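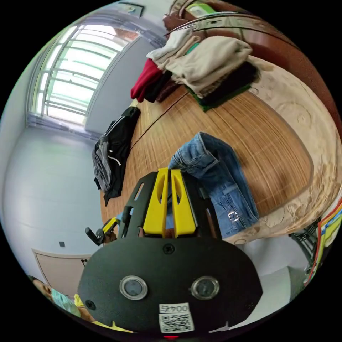
Fig. 1. Gripper 004, blue jeans on table.

June, notebook entry, Traller server work
Topic: item loss at the Cakthorpe ferry crossing

Carried on from the last entry. Players crossing on the ferry with a trade window open sometimes arrive without the items they had offered. Support has tickets for it going back to the spring patch. Reproduced on the test shard before lunch using the build with the new inventory log switched on.

Steps, for whoever picks this up:
Two characters on the ferry deck, both with at least one stackable item.
Open trade, place the stack in the offer, do not accept.
Let the ferry cross the zone line.
Close the trade window from the far side.

Player A gets the stack back as expected. Player B's stack goes back to the old zone's copy of the inventory, which has already been marked stale, and the new zone never hears of it. The client still draws the item until the next full refresh, so the player usually notices only when they open the bank. That would explain why so many tickets name the bank as the place the items vanished.

It does not happen if the trade is cancelled before the crossing. It does not happen with unstackable items, which have their own identifier and are put back by a different route. I have not checked partly offered stacks.

Ran the bot script (Staniforth) overnight on the old build for a baseline. 1,000 crossings with a trade held open, fixed seed. The log shows losses only where the handover message was sent before the escrow release. When the order was the other way round, every stack arrived. I am treating this as an ordering fault and have stopped looking at the database.

Options considered:

Cancel all trades at the zone line. Simple, and it is what Kiro does at its borders, but players trade on the ferry a lot and would complain. The deck is more or less a market on busy evenings.

Hold the handover until escrow has been released. Safe, but if the other client is lagging, the player is left on the black loading screen. Tried it with a delayed client and the wait was bad enough to look like a crash.

Carry the escrow record across with the character. More work. The record needs a zone stamp so the old zone refuses to act on it after handover.

Going with the last one. Hanna Duda pointed out that the mail system already does this for parcels in transit and the stamp code can be lifted from there with few changes. Read through it in the afternoon. It is fine, apart from the retry count, which is set to 4 with no comment saying why. Left it alone.
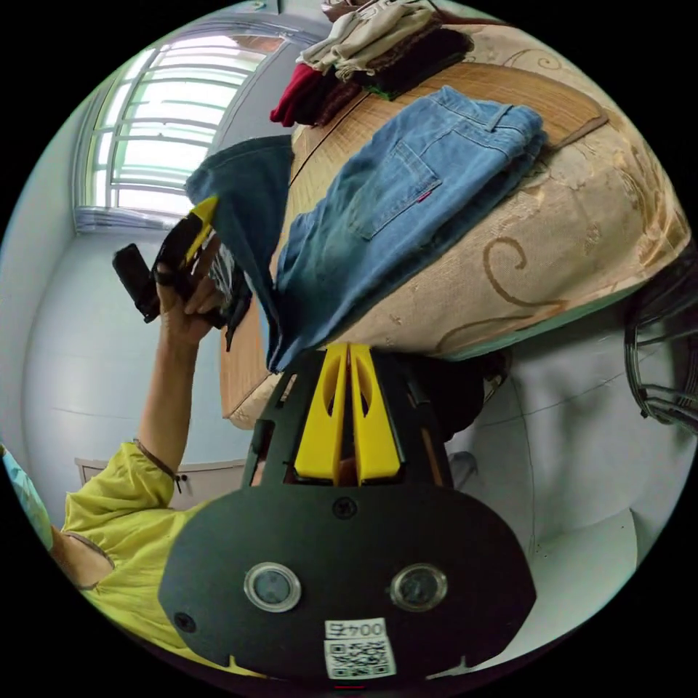

First pass of the change is on my branch. The old zone now rejects a release if the stamp does not match and passes it to the current owner. Repeated the manual steps 3 times by hand, stack returned to the right place each time. Also tried both players crossing in opposite directions, which closes the trade as it should and returns both offers.

One new fault from this. If player B logs out during the crossing, the escrow record stays on the far zone with no owner attached. The nightly clean-up then deletes it, and the item goes with it. This needs a fallback to the bank. The bank call is already used for auction returns, so it should be a short addition, but it must run before the clean-up and at present the clean-up does not wait for anything.

Memory use on the far zone did not change enough to see in the graph.

Still to do:
Fallback to bank on logout.
Partly offered stacks, with and without the fix.
Same test on the Cakthorpe mine lift, which shares the handover code but has a shorter crossing.
Rerun Staniforth on the fixed build with the same seed and put both logs in the shared folder.
Ask Hanna whether parcels have the same clean-up problem. I think they do.

Restoring lost items to players is a separate job. The old logs do not record stack size at the time of offer, only the item type, so support will have to go by the bank history on each account. Test shard left running with 2 zones up, please do not restart it before the morning.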